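Seddale Bed Folding – README

By Henrike Steinbach
Wednesday, August 16, 2023
30 shares | 5 comments

What is in this set

Seddale Bed Folding is a collection of 400 episodes in which clothes are spread out, folded and put in a pile on a bed. There are 30 garments in it. All of them are normal things from a normal wardrobe: T-shirts, sweatshirts, shirts with long sleeves, some pajama trousers, a few children's sweaters. We did not buy anything new. New clothes have sharp factory folds and they fall back into these folds very easily, and that makes the work look simpler than it is at home.

The bed was chosen before the clothes. Many people I know fold on the bed, also when they have a good table, and the folding sets I had read about before were nearly all made on a table. A mattress gives way. When you press the sleeve down with one hand, the body of the shirt moves a little toward you, and the fold line is no longer where you wanted it. I wished to have this problem in the data.

The name comes from the street where Shona McPhee and I made the garment list in May. It has no other meaning.

The clothes

Each garment has a short code and a line in garments.csv. The columns are: code, kind, color in words, fabric, size, and a note. The fabric is taken from the sewn-in label when there was one. When the label was cut out or washed blank, the field says "unknown" and we did not guess.

The color is written by hand. Please do not expect that it agrees with a color chart. Shona and I did not always see the same color, especially with the blue things, where one person says gray-blue and the other says navy. Where we could not agree, both words are in the field with a slash between them. The blue garments are the largest group and they are also the most difficult to tell apart when they lie in a heap. 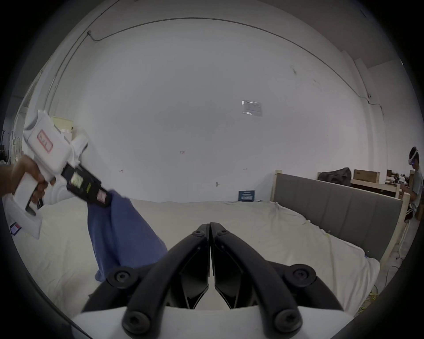 Soft, heavy cotton is more difficult than thin cotton. With a thin T-shirt you can lift two corners and the rest follows and hangs quite straight. A sweatshirt is slow, and the hem wants to roll in. If it is lifted by one corner only, it hangs in a long diagonal and the sleeves go inside the body, and then you need one or two extra moves to find them again. We kept these extra moves in the episodes. They are marked "search" in the step file.

Garments with buttons were closed at every second button before the start. Zippers were closed completely. Pockets were emptied, after we had one episode with a handkerchief in it (it is still in the set, see the note for that episode).

The bed

The bed has a cream-colored sheet and stands against a plain white wall. No pillows, no blanket and no bedspread. The sheet was not ironed, and it was pulled straight only at the start of each session. So it has wrinkles, and it has more of them later in a session than earlier. At the back it can bunch a little against the wall. If you measure fold quality with the sheet as a flat reference, you should know this.

Light-colored clothes on this sheet are hard to see, also for a person who checks the episodes on a small screen. We talked about changing to a darker sheet and decided to stay with this one until the end. There is one white shirt and one cream sweater in the list. Their episodes are correct, but the edges are difficult, and in steps.csv the column "edge_clear" is often "no" for them.

How a garment is folded

We used one order for all the upper-body garments. It is the order that Shona uses at home, and I learned it from her for this work.

1. Take the garment from the heap and put it down near the middle of the bed. It may land in any shape.

2. Find the collar. If the collar is underneath, turn the garment until it can be seen. With hooded things, find the hood first and then the collar.

3. Pull the shoulders apart, then the hem, and smooth the body from the collar down. Small creases may stay. A crease which is longer than a hand should be smoothed again.

4. Bring one side with its sleeve to the middle, and lay the sleeve down along the body. Then the other side. The two sides may overlap, but the sleeves should not come out at the bottom.

5. Fold the hem up to the collar, one time for thin garments and for thick ones also. Folding in three parts was tried with the thick sweatshirts, and they opened again when they were moved to the pile.

6. Put the folded piece on the pile with the collar side facing the wall.

Trousers have their own order: leg on leg, smooth from the waist down, then fold in half and again in half. The seam in the crotch makes a small corner which sticks out. It can be pushed in or left; both are counted as good.

Labels for the end result

Every episode has one of these words in the column "result".

- neat: the piece is close to a rectangle and no sleeve or hem is outside.
- acceptable: a corner or a cuff is outside, but it can go in a drawer.
- loose: it is folded, but it opens when it is left alone.
- heap: it was not folded when the episode ended.

The label was given by one person and checked by the other on a different day. For disagreements we took the lower one. I know this makes the set look a bit worse than it was, and I prefer this direction of error.

"heap" does not mean that the episode is broken. The start of many episodes is also a heap, and a crumpled garment with an upturned edge and several layers over each other is an important state for this work. If you want only the complete folds, filter on "neat" and "acceptable". If you want to study how a garment is found and opened, please keep all.
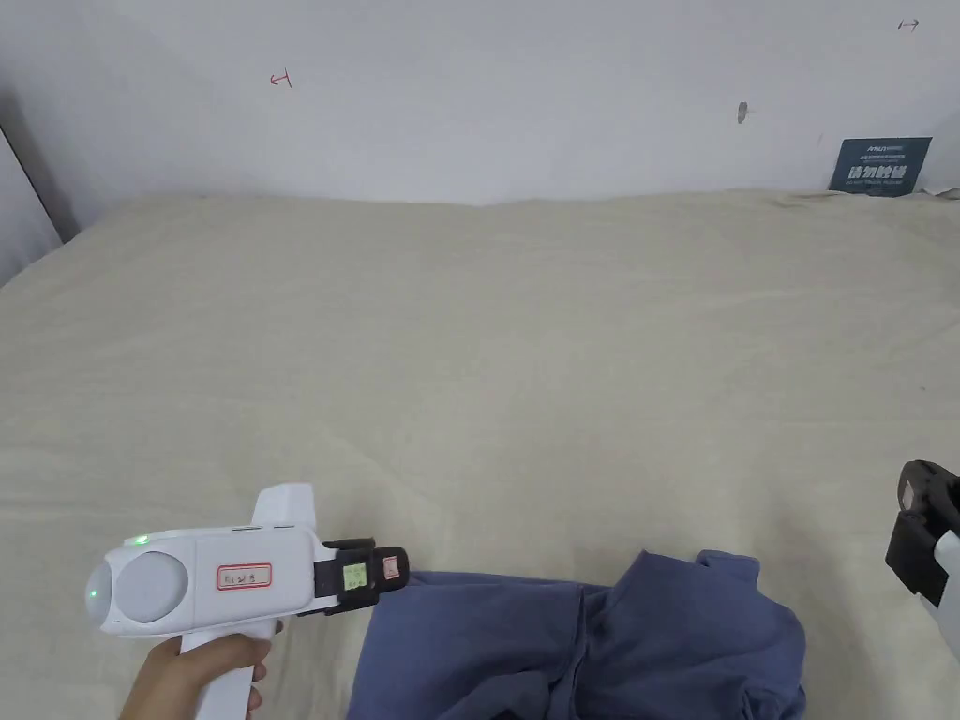
Files

garments.csv – one line for each garment, as explained before.
steps.csv – one line for each step, with start, end, step name and the "edge_clear" column.
results.csv – episode, garment code, result, who labeled it, who checked it.
notes.txt – free text, by date. Some notes are in German. I have translated those that change how you should read an episode; the others are about lunch or the weather.
episodes/ – one folder for each episode.

The split in split.csv is by garment, so a garment in the test part does not appear in training. Five garments are in the test part. We know this is few. A split by episode gave much nicer numbers, and it was not useful, as the same sweatshirt was on both sides.

Known problems

- The garment codes of two gray T-shirts were exchanged for one morning. It is corrected in results.csv, but the folder names still have the old codes.
- In some episodes, the pile is already at the side of the bed from the episode before. The column "pile_present" tells you. It was added late, and empty means that it was not checked.
- The children's sweaters are folded with the same six steps, but they are so small that step 3 and step 4 run together. The border between these steps is a decision of the labeler.
- No socks and no underwear. No fitted sheets – we tried one time and stopped.
- One bed, one sheet, one wall. A method which works here can fail on a bed with a dark or patterned cover.

Related sets

The towel list from Prindham uses the same words for the end result, and the two can be joined on the column "result". The Fujimoto wardrobe list has hanging clothes only, and its column for fabric is written in a different way, with percentages. A small script in tools/ changes their format to ours. It does not work in the other direction.

License and contact

The tables may be used and changed freely if the name of the set is kept. The episodes are for research use. The files are hosted at Herodeck, and questions about access should go there. For errors in the labels, please write to me or to Shona with the episode number and the step number, and say which word you would have used.

Version notes

1.1 – "edge_clear" added for all upper-body garments. Two wrong fabric fields corrected.
1.0 – first version.

5 comments – sign in to reply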